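Ticket: Second arm – quote doesn't match the budget line
Raised by: Ayane Kinoshita, Flinel bench
Assigned to: Solène Lefèvre, Purchasing
Status: Open
Priority: Normal

Ayane, 9:40
Hi Solène, me again, sorry! I've got the revised quote from Cerelard for the spare gripper and the cable kit and it comes to 2,168. The line we agreed back in November was 2,000 flat. I've been through it twice with a calculator and a cup of tea and I can't see where the extra has crept in. Could you look at your end before I go shouting at their sales desk?

Solène, 10:15
I wouldn't shout just yet. Is delivery in there? The first quote was collection from Stoddale, if I remember rightly. Also check which cable length they've priced, as the part code on page two looks different to me.

Ayane, 11:05
Right, had a proper look. Delivery is a separate line and it's 40, so that's part of it. The rest is the cables – they've quoted the longer set, and I'm fairly sure that was me, because I asked on the phone whether the short ones would reach and the chap said he'd "sort it". Well, he has sorted it.

So the question is whether we want the longer set or not. My gut says no, but I don't want to order short and then be back here in a month asking you for more money.

Solène, 11:20
Your call on the length, but I need something in writing for the file if we go over. Can you say how it's laid out now and what you'd change?

Ayane, 13:30
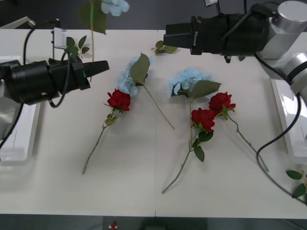 The cable money is the bit I've changed my mind about over lunch. I'd been thinking of it purely as reach, and reach isn't the trouble. What we need is somewhere for the slack to go. On the right-hand side it loops down over the edge of the table, and on the left it curves down past the tray, and if I buy longer ones I'm just paying for a bigger loop. So I'd like to drop back to the short set and put a bit of the difference towards clips and a length of trunking. Sasaki do a pack of 13 clips that would cover both sides with a few left over for the drawer.

The spare gripper I do still want, please don't cut that! If one packs up we can't do any of the two-handed stem sorting, and Cerelard's lead time is up to forever as far as I can tell.

Solène, 13:50
Fine by me. Ask Cerelard to requote with the short cables and keep delivery as its own line. Clips can go on the small items card so they don't muddy this one.

Ayane, 14:25
Requote asked for, and I've put the old one in the folder marked superseded so I don't sign it by accident (I have form). Please leave this open until the new figure lands.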